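Kitchen Tables of Dundgate: Gallery Four
Posted 6 October 2020 by Thabiso Pretorius

In April I asked people on the Dundgate housewares list about the part of the kitchen they never tidy for guests. I had expected shame. I got jars. It seems that every household on the list owns at least one nice ceramic pot that was bought for sugar, or tea, or a flower, and has since been taken over by things that are long and thin.

I have no quarrel with this. My own jar holds chopsticks, a thermometer and a knitting needle that I use on cakes, and it works better than the drawer organizer from Kosten that cost me 90 and fits no drawer made by man.
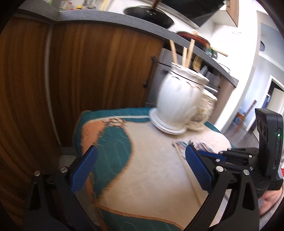

Sticks, then. If you cook at all you will end up with sticks. They come in packs of 300 when the recipe wants 28, and the leftovers have to live somewhere until the next time you get ideas about skewers. A jar is the natural home. Stand it on the table and it looks like a decision. Stand it on saucers and it looks like a decision with a budget.

One will always get out and lie on the cloth. I leave mine there. It's handy for poking at things, and putting it back only encourages the others.

A word on patterned tablecloths, as I get asked. Teal, peach and cream is a strong choice for a table where people eat, and I mean that kindly. Sauce vanishes into it. Pravesh Mofokeng swears by plain white and launders it more than he launders anything else he owns, and he still has the turmeric from last winter to keep him company.

Then there is the counter question. Wok out or wok away? Rolling pin out or in the cabinet? I'm for out, on the grounds that a rolling pin in a cabinet will roll, and a wok in a cabinet will be under everything. Readers with bigger cabinets may feel differently. They usually do, and they usually write in.

Gallery Five will be spice shelves. Send them to the usual address, labels facing whichever way they face now. Please don't alphabetize first – I can tell.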